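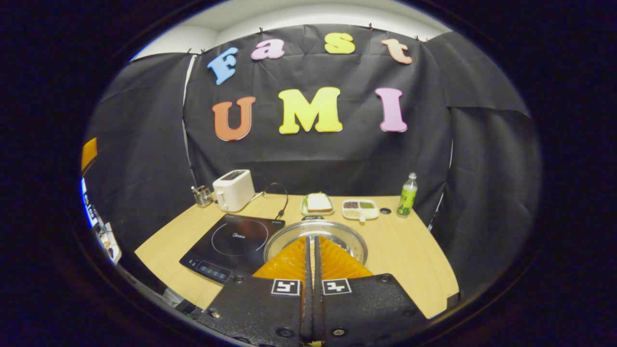 *White toaster, wooden tabletop, cord going where it likes.*

Most kitchen counters are ruined by cords. You can scrub the thing, oil it, put a bowl of lemons on it, and it will still look like the back of a television. I have lived in 6 rentals, the last of them over a bakery in Tritville, and between them they had maybe one outlet in the right place. These are the habits that stuck.

**Measure before you buy.** Toaster cords are short on purpose, so there's less to snag. Run a tape from the outlet to the spot you have in mind, add a hand's width for slack, and write it on the fridge. My Clivetti kettle was a bargain right up until it had to live on the windowsill.

**Don't wrap a warm cord around a warm toaster.** Let both cool. Then fold the cord back and forth in loose loops and hold it with a strip of hook-and-loop tape. Tight winding cracks the cord where it meets the body, and that end is a pain to replace.

**Skip the extension cord.** I know. It's right there in the drawer. A toaster pulls a lot of power and the skinny brown cord from the holiday box was made for a string of lights. Move the toaster.

**Stick-on clips.** Wipe the back edge of the counter with rubbing alcohol, let it dry, press the clip for a slow count of 40, then leave it alone overnight before hanging anything on it. I have skipped the overnight part on several occasions and can report that clips make a small, sad click when they land behind the stove.

**Crumbs.** Unplug, cool, slide out the tray, tap it over the trash. If yours has no tray, turn the toaster upside down over the sink and shake it like it owes you money. A dry pastry brush gets the corners. Never a fork, even unplugged, as you'll bend the wires and then every bagel becomes a hostage.

**Wooden tops.** Park hot things on a tile or a trivet. Mineral oil in March and again when the heat comes on in the fall, wiped thin. Mansour board wax is nice too, if you enjoy paying extra for a tin.

**Stale bread.** A quick sprinkle of water and 9 minutes in the oven at 350 brings back a half loaf. Keep wet bread out of the toaster, please.

Next up: the junk drawer, once I can get it open.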